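**For release in January**

# Claltside, the new record from the Rajeshwari Kaimal Quintet, is finally done

Hi, everybody. I'm Reynaldo Padilla, I play bass in this band and I also run Pondgate, the little label putting the record out, so I get to write the press release. Rajeshwari offered to do it herself and then went off to practice long tones, so you've got me.

*Claltside* is 46 minutes of music for tenor saxophone, trumpet, piano, bass and drums. Rajeshwari wrote all of it except one tune, "Mathew," which is mine (she asked me for a ballad and I gave her a waltz, and she was very nice about it!). We're pressing 264 copies on vinyl, all numbered by hand, and the whole thing will be up for download on the same day.

Some background, if you don't know her playing yet. Rajeshwari started on clarinet, moved to tenor at fifteen, and in 2000 took a seat in the house band at Cesico, a supper club with a low ceiling and a very loud ice machine. I was already there on bass. She played five nights a week for years, backing whoever came through the door, and I think you can still hear that job in her sound. She's big and warm down low, she never rushes, and she'll wait out half a chorus if she hasn't got anything to say yet. Piano players love her for it. It took me a while to get used to.

The new tunes came out of a long stretch when she wasn't gigging much. She'd call me late, play eight bars down the phone and hang up. By the time we got into the studio there were twenty-odd of those scraps in a folder, and we cut the ones that held up with all of us in one room, no headphones, mostly first or second takes. The opener, "Low Ceiling," is a fast blues with an extra bar in it that still trips me up. "Ferry Bread" is slower and has my favorite trumpet solo on the record. The title track takes up most of side two, and it's the one I'd play first if you only have time for one.

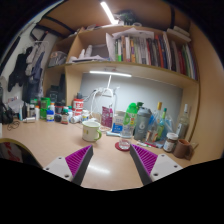 We'll be playing the whole album at Cesico on release night, two sets, the first at 8 p.m. and the second at 10. The first set follows the record in order. The second one is wide open, so bring a horn if you've got one and ask Rajeshwari nicely. Tickets are 5 dollars at the door and there's no advance sale.

I asked her for a quote, which every press release is supposed to have, and she gave me this one:

"I wanted to make something you could put on while you cook and then forget the onions. Reynaldo's waltz is good, too. I should've told him that sooner."

Radio people and reviewers, write to me care of Pondgate and I'll send you a download or a test pressing while they last. Rajeshwari and I are both happy to talk, mornings for me and any time after noon for her.

**Reynaldo Padilla**
Pondgate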